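4.2 Folding trousers and jeans

Applies to the Endale folding table with the white matte top. For shirts and knitwear, see 4.3.

Before you start

Wipe the tabletop with a dry cloth. Empty all pockets. Coins and keys left in a pocket will scratch the surface and keep the folded stack from lying level. Close the zipper and the waist button.

Caution: Do not place damp denim on the table. Indigo dye can transfer to the white surface. Marks that have set for more than 30 minutes may be permanent.

Steps

1. Place the jeans on the table with the waist end to the left and the legs pointing right.

2. Unroll the waistband and pull it out to its full width. A waistband left rolled forms a lump that shows through every later fold.

3. Hold both cuffs and pull gently to the right until the legs are straight. If a leg is twisted, turn it at the knee, not at the cuff.

4. Lay one leg on top of the other. Match the inner seams first, then the hems.

5. Smooth the fabric by hand from the waist toward the cuffs. Work any raised creases out to the side seams.

6. Bring the cuffs over to the waistband and press along the fold.

7. Fold again in three. The finished piece should fit a Mondus shelf insert, model 624, without overhang.

Note: Heavy denim may spring open after step 7. Place the piece with the last fold facing down and leave it for 5 minutes before stacking.

Note: Faded patches along old creases are normal wear. Do not use them as fold lines — they rarely run parallel to the seams.

Stacking

Stack no more than five pairs on one insert. Alternate the direction of the waistbands so that the thicker ends do not build up on one side.

Caution: Do not lean on the table to compress a stack. The legs of the table are rated for garment loads only.

If the cuffs do not line up

Open the jeans back to step 3 and check the waistband. In most cases one side has slipped under the other. Straighten it and repeat from step 4.
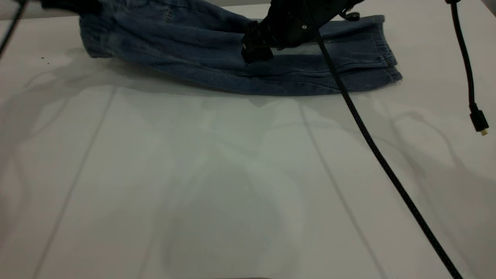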